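Table notes, mostly for the back room but they work at home too. Updated in April, added the bit on trim and the bit on wobble. If something's wrong tell me and I'll fix it.

## Wiping down, the everyday version

Two cloths. One damp, one dry. That's the whole kit for most days.

- Crumbs first, dry. Into your hand or onto a plate, not the floor.
- Then damp cloth, long strokes, back edge toward you.
- Dry cloth right after. Air drying leaves streaks, worse on pale tops.
- Rinse the cloth between tables. A cloth that's done three tables is moving grease from one to the next.

Soap: one small squirt in a bowl of warm water. More than that and you're chasing film for the rest of the evening. If the top feels tacky after it dries it's nearly always old soap. Plain warm water, twice, then dry. I did this on a table I was ready to throw out and it came up fine.

Spray bottles: spray the cloth. Spraying the table puts cleaner in the seam under the edge and it sits there.

## Patterned tops hide things

Stone patterns, speckles, anything with veins. Great for looking clean, terrible for being clean. You can miss a whole dried splash of tea if it happens to run the same way as the pattern.

Get your eye down low and look across toward a window or a lamp. Dull patches show up right away. Or run a flat palm over it, palms find syrup faster than eyes do.

Do the corners by feel. Always.

## Stains, what I've tried

**Tea and coffee rings.** Baking soda and water, paste like toothpaste. Leave it 20 minutes under a damp cloth. Wipe, rinse, dry. Don't scrub with it, it's gritty enough to dull a shiny top over time.

**Marker.** Rubbing alcohol on a cotton ball, dab and lift, new cotton every couple of dabs. Try it underneath first or somewhere that doesnt show. Window open.

**Turmeric.** Hard one. Soap, then baking soda paste, then put the table where it gets sun if you can move it. Fades over a few days. Faint yellow may stay.

**Sticker glue.** Cooking oil, leave it while you do something else, scrape with an old plastic card, then soapy water to get the oil off. No knives!

**Candle wax.** Let it go hard. Bag of ice on top speeds it up. Card again.

**Nail polish.** Scrape what you can. Remover can wreck a plastic-type top — melted a thumbprint into one that way, still there.

Real marble is a different thing. No vinegar, no lemon, nothing sour. If you don't know what your top is, treat it like the fussy one and skip the acid.

## Edge trim

The colored strip around the outside collects more muck than the top does. Hands go there, sleeves go there, everybody pulls the table by it.

- Old soft toothbrush, soapy water, along the line where trim meets top.
- Wipe the underside lip too. Fingers only go under there once before you learn.
- Dry the join well. Water sitting in it is what starts the lifting.

If the trim is coming away: clean out the gap, let it dry overnight, contact glue on both sides, wait till it's tacky, press. Masking tape pulled across tight, every hand width or so. Leave till next day. I used Trasby glue on the last one, no complaints, but any contact glue for that kind of strip should do. Read the tube, some of them eat soft plastic.

Curved corners are where it lets go first. Warm the strip with a hair dryer on low before you bend it back. Low. It'll shrink if you cook it.

## Wobble

Check the floor before you blame the table. Turn the table a quarter turn. If the wobble moves to a different leg, it's the floor. If it stays with the same leg, it's the table.

Table's fault:

1. Lift everything off. Flip it onto a blanket, two people for a big square one.
2. Tighten every bolt a little, go round, then tighten again. Doing one all the way first pulls the base crooked.
3. Look for a missing foot cap. Usual culprit. Take one of the good ones to the hardware store so you get the right size.
4. Splayed legs: check they all spread the same. Measure tip to tip with a string if you haven't got a tape long enough.

Floor's fault: cork slice or a felt pad under the short corner. Folded napkins go flat in a day and look sad.

Metal legs want a damp wipe once a month and a dry after. Mop water is what rusts the feet. If there's rust started, fine steel wool, wipe off the dust, dab of metal paint. Doesn't have to match perfectly, it's down by the floor.

## Setting two tables near each other

Leave room for a chair pushed back AND a person going behind it. My number is 38 inches and I've been fine with it. Less if nobody sits on that side.

- Matching tops: line up the edges or put them obviously apart. Nearly lined up looks like a mistake.
- Pushing them together for a big meal, put a folded towel along the join underneath the tablecloth. Glasses tip on that ridge.
- Lift, don't drag. Dragging loosens the legs and scrapes the floor, two jobs from one lazy minute.
- Small stuff lives on one table only. Pick which. Otherwise it spreads. 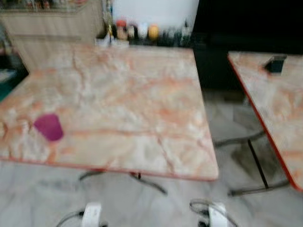

A purple cup left over by the side of a big table is the kind of thing I mean. Bright so at least it gets noticed. Clear glasses are the ones that get elbowed. Whatever gets left out, same drill: pick it up, wipe under it, then decide if it goes back. Wiping around things gives you a neat clean outline and a dirty circle.

Gemma Valentini wrote in to say she does it the other way, leaves every cup where it is until the end and then clears the lot onto one tray, and that going back and forth to the sink with one cup at a time was what made her hate the job. Her tray is edged, lined with a damp dishcloth so nothing slides. She also says wipe the tray bottom before it touches a clean table, and yes, guilty, I never did.

So, tray method, tried it for a while now:

- Tray starts on a chair, never on the table you're cleaning.
- Cups first, then plates, cutlery last in whichever cup is biggest.
- Small boxes, holders, anything that belongs on the table goes on the chair seat next to the tray. Not on the tray or it ends up in the sink. Ask me how I know.
- Wipe, dry, put the keepers back.

Faster for a full table. For one cup just pick up the cup.

## Keeping small things from wandering

Things on a bare table drift toward the edge. People nudge them to make room, then nudge them again. Fix for holders and little boxes: a dab of museum putty or a bit of rubber shelf liner cut to the size of the base. Liner's cheaper. Cut it slightly smaller than the base so it doesnt show.

Dark box on a pale top shows dust, pale box shows fingerprints. Pick your poison. Microfiber for either.

Empty and wash any holder properly now and then. Inside too, bottle brush. There's a gray fluff that lives at the bottom of all of them.

## Plastic cups, while we're on it

Cloudy: soak in warm water with a splash of white vinegar, rinse, dry upright. Not stacked wet, they'll smell and then they'll stick. Stuck together: cold water in the inner one, warm water round the outer one, twist gently.

Strong colors fade in the dishwasher. Top rack if you must.

Smelly: baking soda and warm water overnight. 700 ml of water to a heaped spoon does a good few cups in a mixing bowl.

## Shopping list, all cheap

- Cloths, a stack. Different color for floors so they don't mix.
- Baking soda
- Rubbing alcohol
- Old toothbrush
- Old plastic card
- Felt pads, the thick kind, sold in sheets so you can cut them
- Spare foot caps, buy double
- Rubber shelf liner
- Contact glue, small tube, dries out once opened so don't buy big

Wash the cloths hot, no fabric softener, it makes them push water around instead of picking it up. Hang them open. A balled up cloth in the sink is tomorrow's smell.

Still to add: scratches (car wax? mixed results so far), heat marks, and folding tables, which need their own page. Hinges especially. Send me what you use on hinges, mine squeak again.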